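2024-12-17, Kudaton bench, wrist camera stream

Goal for the session: fill out the pick-from-plate set for Prulach. The June batch was mostly blocks on bare table, and the policy trained on it reaches too low when the object sits on anything with a rim. Target is 300 accepted episodes. Finished at 241.

Setup as in the last entry, except:

- wrist camera exposure still on auto (should be fixed, see below)
- recording at 30 Hz, Akolgo logger, one file per episode
- start pose jittered by the script, object placed by hand
- episode ends when the operator releases the pedal, timeout at 14 s

First pass through the files was for blur. Frames from the approach are the worst, because the wrist is still turning while the fingers line up. The grip pads stay readable when the object does not. Streaking on a dark, smooth object can wipe out most of its surface texture, so anything downstream that depends on texture will have trouble there. The outline and the color against the plate survive better.
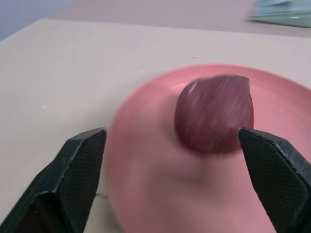 *Last changed: 2024-12-17*

Kept the frame above in the set. Dark red on pink, fingers wide, object toward the upper rim with the right finger close to it. Labeled "approach", object class left at "round produce". Could be an onion or a plum from this one view and I don't want the labeler guessing. Clustia wants a class on every frame. Will ask whether "unknown round" can be added to their list.

Rejection rules used today:

1. Drop the episode if the pedal was released before the fingers closed.
2. Drop if wrist and base timestamps drift by more than one frame.
3. Blur alone is not a reason to drop. Tag it.

Rule 3 is new. Earlier we threw blurred approaches out, and the model then behaved badly at exactly the speed where it had seen no data.

Problems:

- Auto exposure shifts when the plate fills the view. Lock it before the next run.
- Logger wrote two episodes into one file after a restart. Split by hand, originals kept in the raw folder.
- Hand placement drifts toward the middle of the plate. Need more starts near the rim, both sides.

Next: shorter exposure with the lamp turned up, then record the remaining episodes with the same plate. No retraining until the set is full.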